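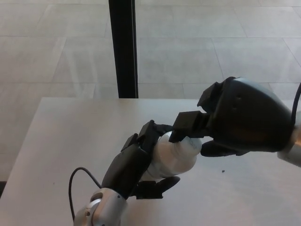

Brureck, December

**Bench notes, packaging room: white bottles, handling and surface checks**

The white plastic bottle is now the reference form for all handling work on the white table. The earlier practice of taking whichever container was nearest has made several of our older entries impossible to compare, and it is discontinued as of this entry. Colleagues who need another container for a particular purpose should write its stock name at the head of their own entry.

The present lot came from Tiretti and consists of 39 bottles with a nominal capacity of 500 ml. It is entered in the stock book on sheet 231. Amber Bakker signed for the delivery and has kept the packing slip in the gray folder. The slip gives the lot as "standard white" and says nothing of the finish, a point on which Evelien Maes has written to the supplier. No reply at the time of writing.

**Condition of the lot**

The bottles were taken out of the carton and looked over under the ceiling lights, then again by the window. Most are sound. Two were set aside, one with a dent low on the side and one with a raised seam that can be felt with a fingernail. They have been marked on the base with a cross in pencil and are on the upper shelf. They are not to be returned to the carton. They may be used for adhesive trials, where the shape is of no consequence.

A light film was noted on several bottles, probably from the molding. It comes off with a cloth and plain water. Maarten Verbeke prefers to leave it on, on the grounds that a bottle in ordinary use would arrive with the same film. I see the merit in this. For the moment both conditions are permitted, provided the entry says "wiped" or "as received". Entries that say neither will be sent back to their authors.

**The table**

The white tabletop shows every smudge, and we have been too tolerant of this. A few faint ones are there now, and there is also a dark speck on the right-hand side. I would take it for a crumb. Food has been discussed before and the position has not changed: coffee and bread stay in the corridor.

Wiping procedure, as agreed with Hammad Sandhu:

- Dry cloth first, from the back edge toward the front.
- Damp cloth second, in the same direction.
- Leave to dry with nothing on it.
- No spray polish. The Palora product in the cupboard leaves a slippery layer and is reserved for the cabinet doors.

The instruction about the spray polish needs some background for those who were not present. In the autumn the tabletop was polished the evening before a series of sliding trials, with the best of intentions. The bottles traveled a good deal farther than on any previous occasion, and an afternoon was spent looking for the cause in the bottles. The entries from that series have been struck through and should not be cited. Settimio Farina has kept the original sheets for anyone who wishes to see them.

The straight back edge remains our line of reference for placing objects. Please do not put tape along it. The last strip took two days to come away cleanly, and the residue collected dust for some time afterward.

The black post beyond the back edge stays where it is. I have been asked whether it could be shifted for a clearer view of the floor, and the answer is that it will be considered with the rest of the room plan and not before.

**Floor**

The light gray tiles have been washed with the neutral cleaner. The sheen they show in daylight is ordinary and does not mean that they have been waxed – a question raised by the safety office after its last visit. Van Leeuwen, who supplied the cleaner, confirmed in writing that it contains no wax. The letter is in the same gray folder as the packing slip.

A dropped bottle is to be picked up at once and inspected before it goes back into use. The tile joints have so far done no damage that I could find, though a bottle landing on its shoulder may whiten slightly at the point of contact, and this is hard to see on a white wall. Run a thumb over the shoulder. If in doubt, put it with the pencil-marked pair and enter the change on sheet 231.

**Handling, general remarks**

An unfilled bottle of this kind is light for its size and gives when pressed. Pressure should be applied low on the body, where the wall is stiffest, and not at the middle. I tried several by hand this morning. At the middle the wall moves inward under quite modest pressure and recovers with a click, and after repeated pressing the click becomes softer. It is not yet clear whether this indicates wear. Amber has proposed a simple series: one bottle pressed at regular intervals through the morning, a second left alone on the shelf, and the pair compared at the end of the day. Approved. She will need the smaller scale, which is currently with Maarten.

Filled bottles are a separate matter. They are to be filled at the sink and never over the table, and the outside must be dried before they are carried across. Tap water only. Evelien's suggestion of using dry sand for some of the trials has been noted, but I am reluctant to have sand in this room, given the tabletop.

Notation for entries, so that we all use the same terms:

| Term | Meaning |
|---|---|
| Body | The wall between base and shoulder |
| Shoulder | The part that narrows toward the neck |
| Upright | Standing on the base, unsupported |
| Laid | On its side, seam facing the ceiling |
| Held | Not in contact with the table |

"Tilted" should be followed by an estimate of the angle. The word was used on its own throughout the last batch of entries and could have meant almost anything.

**Storage**

The carton from Tiretti is to be kept. It has a divider inside that holds the bottles apart, and they scuff each other badly if stored in a sack, as we found with the previous lot. The carton goes on the lower shelf with the open side toward the room. A bottle taken out for the day's work is returned before the lights are switched off, including when the work will continue the next morning.

**Outstanding**

- Reply from Tiretti on the finish (Evelien).
- Scale to be returned by Maarten, then the pressing series (Amber).
- Second dry cloth for the table. The present one sheds. (Hammad)
- Old entries to be gone through and the container type added wherever someone can still recall it. Settimio has offered to start with the spring pages.
- Remove the speck and wipe the table before the afternoon session.

Added at 4 p.m.: the scale is back on its shelf, with a fresh battery. Amber will begin with a bottle marked "as received" and keep the readings on a loose sheet, to be pasted in behind this page.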